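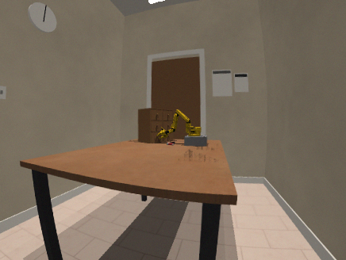 Saved search on Skemitent keeps dropping my filters

I'm looking for a two-bed flat in Planomdale and have a saved search on Skemitent with the price, leasehold and parking filters set. Each time I open it from the email alert the parking filter has gone and I get every flat in the town. It works fine if I log in first. Is this a fault or have I set it up wrong?

Posted by etim_renter

mumitz
Same for me since January. I gave up and use the agents' own sites.

gatepost9
The email link only carries the first 2 filters. Anything under "More options" is stored with your account, so it only loads when you are signed in. Log in, go to Saved searches, open the one you want and press Update. Then tick "Keep me signed in" on that device. I have 7 searches set up like this and the parking filter stays put on all of them.
Check the lease filter as well. Mine had gone back to "Any".

hallway_11
Don't forget the alerts go out at 9 in the morning, so anything listed after that won't reach you until the next day. I just sort by newest.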